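商品をさがす　キーワードを入力　検索

メルヴォン 組み立て式チェア（ホワイト）

2020年6月17日　文：Danai Zacharopoulos

はい、また椅子です！ 前から気になっていたMeruvonの白い椅子、ようやくSkalthorpeのお店でも扱えることになりました。座面も脚も真っ白で、届くのは組み立て前の状態。脚は先にいくほど細くなる形なので、白でももったりして見えないんですよね（ここが一番好き）。 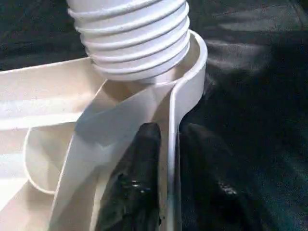 組み立てのこと

脚を差し込み口にはめていくだけの作りです。私は黒いビニールのクロスを敷いたテーブルでやるのが好き。白い部品が見つけやすいし、天板に傷もつきません。座面を下にして脚を四本はめたら、ひっくり返して水平を見ます。
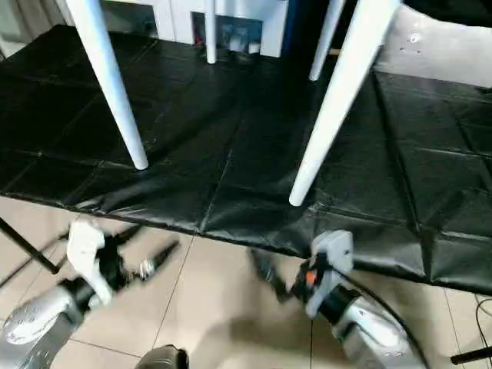

それで、がたつくときは一本だけ強く押すより、四本を少しずつ順番に押し直すほうがきれいに収まります。私は最初、一本目を張り切って押し込みすぎて、残りの角度が合わなくなりました……。タイル床で使うなら、脚先にフェルトを貼っておくと引きずる音がだいぶ静かですよ。

お値段は一脚2,954円。座面の高さは41センチで、普通の食卓だと少し低めかな。私は玄関で靴を履くときに使っていますが、植木鉢を置いてもかわいいです！

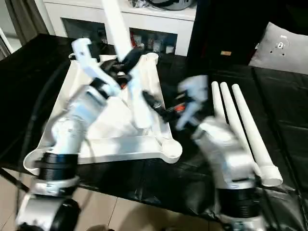
Fedeckさんからは、脚は一度はめたあとでも外せますか、引っ越しのときに平らにして運びたいのですが、というコメントをいただきました。外せます！ 座面を押さえて、脚を少しずつ回しながら抜いてください。

お手入れは水拭きで十分。白なので汚れは目立ちますけど、そのぶんすぐ気づいて拭けます。色違いのグレーは10月に入る予定です。 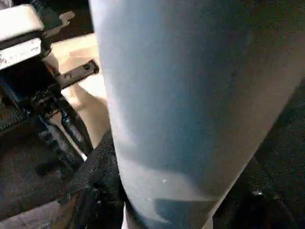 Lozanoさんは、ベランダに出しっぱなしにしたら座面が少し黄ばんだので屋内向きだと思う、とのこと。私も同じ意見で、日なたに置きっぱなしはおすすめしません。

関連商品
メルヴォン 子ども用スツール　2,173円
脚先フェルト 丸型
テーブル用ビニールクロス（黒）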